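Widad Karam was twenty minutes into telling me why she hates flashbacks when she realized she hadn't ordered yet. She waved at the counter, gave up, and went right back to it. "If I have to stop the movie to tell you why she's sad, I didn't write her sad enough," she said. "That's on me."

We met to talk about Skamley, her second feature as a screenwriter, and I have to confess I'd seen it twice that week (once for work, once because I wanted to hear the kitchen argument again). If you haven't caught it, the setup is simple. Two sisters come home to sell their father's movie theater and can't agree on a price, a buyer, or what happened the summer he closed the balcony. It's mostly talk, and I was never bored!

The first draft was a heist. "There was a safe," Karam told me, and put her hand over her eyes. "There was a guy named Nimri who could open safes. I loved Nimri. He had the best lines in the script and he had to go." Her director, Charoen Sombatkul, read that version on a long bus ride and called her from the station. He liked the sisters and asked her what would happen if the safe was never mentioned. She was mad at him for a week, she says, and then started over from page one.

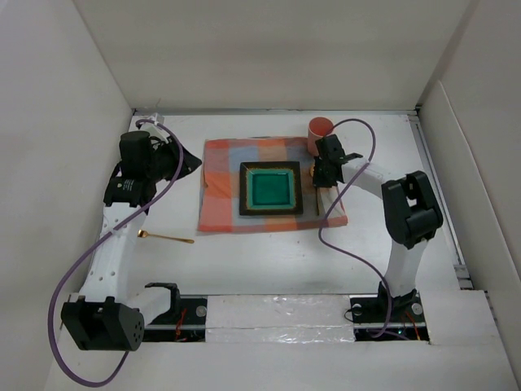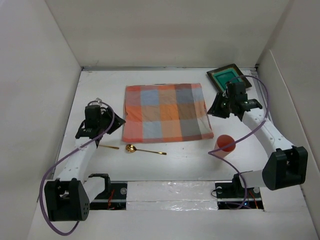

I asked how the argument scene came together, the one everybody brings up. It runs long, with hardly any cuts, and the older sister (Rawan Tannous, terrific) keeps doing the dishes the whole way through. On paper it was half that length. "Rawan kept leaving these huge gaps," Karam said. "I was sitting there thinking, she forgot the line, somebody help her. She hadn't forgotten anything. She was just making him wait." The him is Trevor Bainbridge, who plays the buyer and who, according to Karam, asked for fewer lines every single day of the shoot.

The place they filmed in was a real single-screen house with 600 seats, and she wrote some of the last act sitting in row two with a blanket over her knees. The heating didn't work. You can see people's breath in the final scene, and I'd assumed that was a choice. "Please print that it was a choice," she said.

We got around to the ending, which I won't give away, except to say that I wanted one more minute and she didn't. The producers at Danmont wanted the minute too. There's a version where the younger sister reads the letter out loud, and they shot it, and Sombatkul cut it in and showed it to her. "It was good," Karam said. "It was well acted, it looked beautiful, and I felt like I was being handed a pamphlet."

She's writing something new now, called Trarkine, set on a ferry. So far it has no flashbacks and one safe.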